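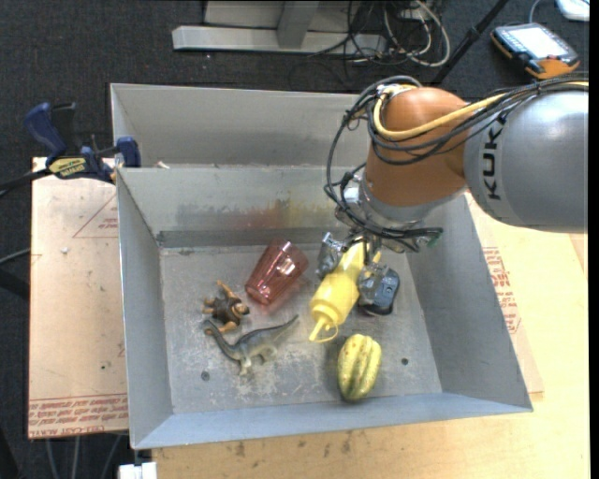
Household Goods and Play Collection – Department of Everyday Objects, Dosgate Museum

Gallery: The Mixed Bin

The Mixed Bin brings together small household goods and toys received by the Department through the Brirkeck neighborhood collection, which opened in August. Items are held together in a grey sheet-metal bin before they are sorted by type, given a number and moved to their permanent shelves. This page introduces several of the objects and sets out how the Department records them. The full handling list for the collection has 113 entries.

Kitchen and table

Squeeze bottle, yellow. The bottle is opaque, with a pointed nozzle and a thin yellow loop that serves as the cap strap. Bottles of this kind are entered under "Table and Serving," whatever they may have held. The strap is recorded as part of the bottle and does not receive a number of its own.

Tumbler, pinkish red. A translucent plastic drinking vessel with a faceted wall, wider at one end than the other. Light passing through the plastic leaves a faint red tint on the metal beside it. Nazma Majumder, who prepared the entries for tableware, has placed it with the picnic and outdoor pieces. Visitors interested in colored plastics may also wish to consult the Mollah bequest, displayed on the upper landing.

Toys and figures

Long-necked dinosaur, grey-green. The curved neck and tapered tail are the main features noted in the catalog. The Department does not assign a species to toy dinosaurs unless the maker has marked one. Entries are therefore kept to general terms such as "long-necked" or "horned" – a practice adopted after several early records had to be corrected.

Small figurine, brown. The torso is dark and the limbs are orange-tan. The figurine is listed under "Figures, unassigned" until its character or maker can be established. Readers who recognize the type are invited to write to Sumaiya Gamage at the Department, quoting list number 649.

Notes on the records

Each object is entered under its main color, followed by its material where this is known. Where an object cannot be fully examined, only its general shape and color are entered, and the line is left open. One dark blue-grey piece with rounded ends and a black lower edge has been treated in this way.

Dimensions are added at the second stage of cataloging, together with any marks found on the base. Toys are measured along their longest side. Bottles and tumblers are measured standing upright, with the cap included in the height of a bottle.

The printed catalog, edited by Ridwan Nugroho, is available for consultation in the reading room from 11 a.m. Requests to reproduce entries should be addressed to the Department in writing and should give the list number of each object concerned.

Related galleries: Lunch Boxes and Flasks – Bath Toys – The Tavura Button Tins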